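I've had the Sturkberg two-arm kit on my bench since February, and I finally feel like I can say something fair about it. It's a teleop setup: you move a pair of small leader arms by hand, the arms on the table copy you, and everything gets saved so you can train on it later.

I picked cards and a card wallet as my first real job, mostly out of stubbornness. Soft stuff, snaps, slippery plastic sleeves... it's a mean test! The first evening I squeezed everything way too hard. By the time I had 18 decent demos my hands had calmed down and I'd stopped holding my breath.

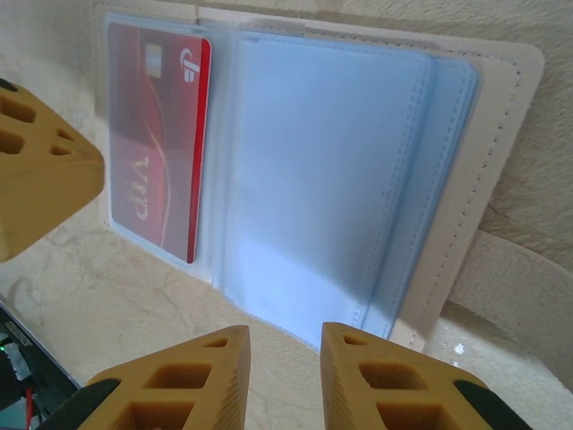
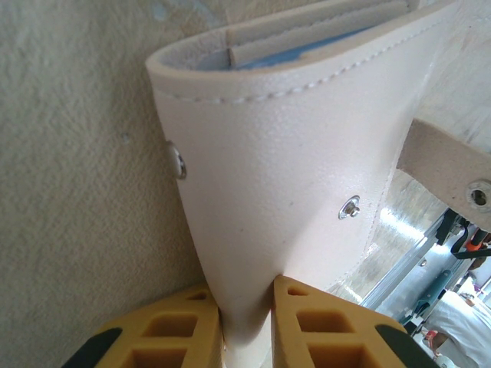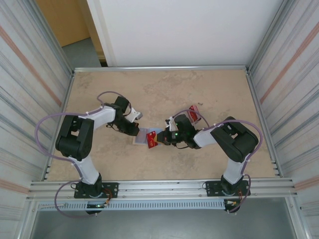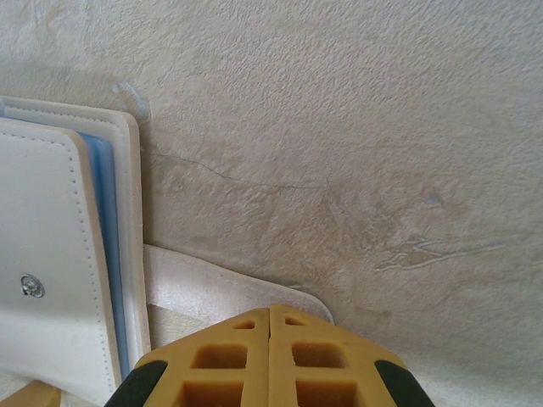 Card wallet practice on the Sturkberg. The third one is the view of both arms, the others are from the wrist cameras.

The soft lattice fingers are my favorite part. They give a little when you pinch, so you can be sloppy with your own hand and still get a usable take. The wrist views are great too, and I ended up driving by those way more than by looking at the table.

Now the grumbling. There's no force feedback at all, so you're guessing how hard you're pinching, and with thin plastic that gets old fast. The Weltero recording software makes you name every take before it'll save (why??), and it crashed on me 4 times in one night. The leader handles are also a bit chunky if you have small hands like me.

A friend swears by the Benmoussa kit, which is cheaper, but I tried it and the lag drove me nuts. At 2,000 dollars this one isn't an impulse buy, but I use it most evenings and I'd get it again. 4 out of 5 from me, and I'll bump it up if they ever fix the save screen.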